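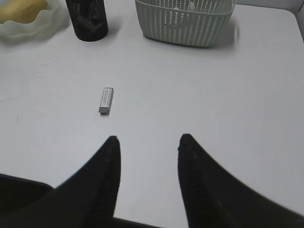 Tabletop Demonstration Operators, Part-Time
Hovland Manipulation Laboratory, Mestdale

The Hovland Manipulation Laboratory invites applications for part-time operators to record demonstrations for the Donari project. Donari is building a collection of human-guided examples from which a robot arm learns to pick up, move and put away small household and office items. The collection now holds 2,830 accepted demonstrations, of which 890 involve erasers and other small stationery.

Duties

Operators guide the arm by hand controller through short tasks set out on a task card. Typical tasks include placing erasers in a basket, moving fruit to or from a dish, and returning pens to a holder. Between recordings the operator rearranges the items according to the card, enters the result in the session log, and marks any attempt that should be discarded. Failed grasps are to be logged as such and are not repeated under the same number. 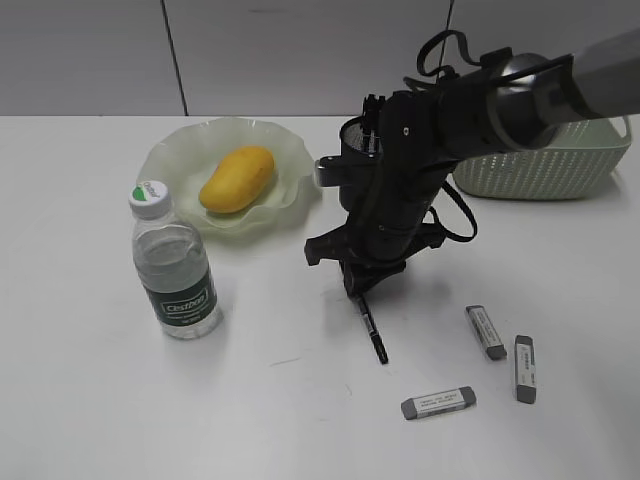
Each shift consists of 58 recordings, with a break at the midpoint. Two operators share a station and alternate between guiding the arm and resetting the table.

Requirements

Applicants must be at least 18 years of age and able to work seated at a screen for extended periods. Steady hands and careful record keeping are essential. Prior experience with robots is not required. Both left-handed and right-handed applicants are encouraged to apply. All operators complete a paid training session, including instruction in the emergency stop procedure, before working at a station.

Terms

Appointments begin in June and are made for one term, with the possibility of renewal. Shifts are held in the Anitz Building, mornings or afternoons, and are paid at the laboratory's standard hourly rate.

To apply, send a one-page letter and a statement of weekly availability to Liv Sandberg, Data Collection Coordinator. Applications are reviewed each Wednesday until all positions are filled.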